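Black (clothing)

Black clothing is clothing dyed black, or nearly black, or sold as black and found to be navy at the office. It is worn for mourning, for evening parties, for waiting tables and for playing in orchestras, and it has been recommended at one time or another as the right choice for both standing out and not being noticed.

Making cloth black was long one of the harder jobs in dyeing. A cheap black could be had from oak galls and iron, but the iron slowly ate the fabric, so that a garment might keep its color for longer than it kept its sleeves. A better black came from dyeing the cloth deep blue and then going over it in red and yellow, at a price that made plain black dress a fairly showy form of modesty. Logwood, brought to Europe from Central America, made the color cheaper, and synthetic dyes in the nineteenth century made it cheaper still. The rich carried on wearing it anyway.

In the mill town of Pumley, black cloth was the main trade for two generations, and the river was said to run the color of whatever was in fashion. The Pranier works there sold its cloth in two grades, "mourning" and "half mourning." The second was the same cloth with less dye in it. Kudcombe, downstream, made white linen for as long as it could.

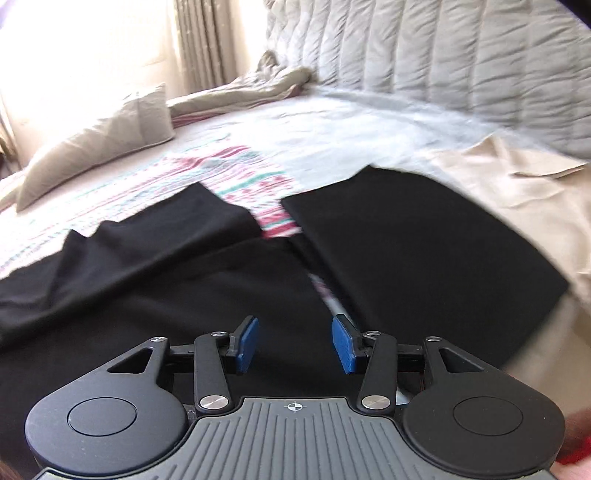 Black fabric spread on a bed

Black fabric fades in ways that depend on the dye. Older blacks tend to go brown or green, and modern cotton blacks usually settle into a soft gray. Washing inside out in cold water slows the process, as does not washing, a method with a long history of its own. Vinegar in the rinse is widely advised and does very little to a modern dye.

Matching is a separate problem. Two black garments from different makers seldom agree, and the difference, invisible in a bedroom at 6 a.m., becomes plain in daylight. The Quezada shade card, drawn up for the dress trade and reissued in 2000, lists several blacks by name, among them "raven," "soot" and "best black," the last of which is the palest.

Black also shows lint, pet hair, chalk, flour and deodorant more readily than most colors do. It is often described as practical.

See also: Dyeing; Half mourning; Lint; Little black dress; Logwood; Navy blue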